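Home Journal Issues Authors Search

3.2 What ends up in the tray

I came to this part of the study thinking about my own kitchen bench, where a shallow tray collects whatever was in our pockets. Every house I visited had one somewhere (a hall table, a windowsill, the top of the freezer), and people were lovely about letting me poke through them. Toys and stationery turned up side by side so often that I gave up on my first coding scheme, which kept them apart, and Ye-seo Yook and I started again in September with 3 groups: soft things, hard things and little boxes. Figure 2 has a bit of each, with a plush toy, a small figurine, a tape dispenser on its side and a small white box-like item, all in a grey metal tray.

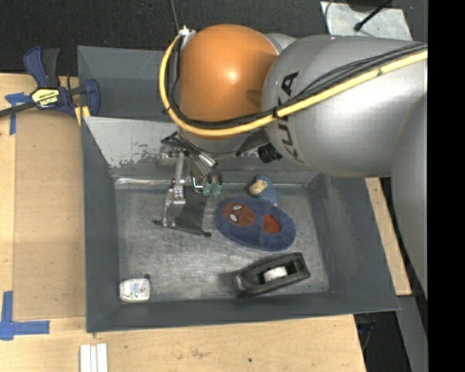 Figure 2. Mixed small items in a shallow metal tray.

The soft things were what surprised me most! I'd expected them to live in bedrooms, but parents told me a plush gets dropped in the tray on the way in the door and then just stays there, sometimes for weeks. Tape was the other regular. One mum said she owned two dispensers and could never find either, and I have to say I felt very seen. We coded 800 items over 20 homes, and the little boxes gave us the most arguments, as half the time the family couldn't tell us what was in them either. I come back to those in Section 4.

Contact the editors | Copyright Morais Journals | Back to top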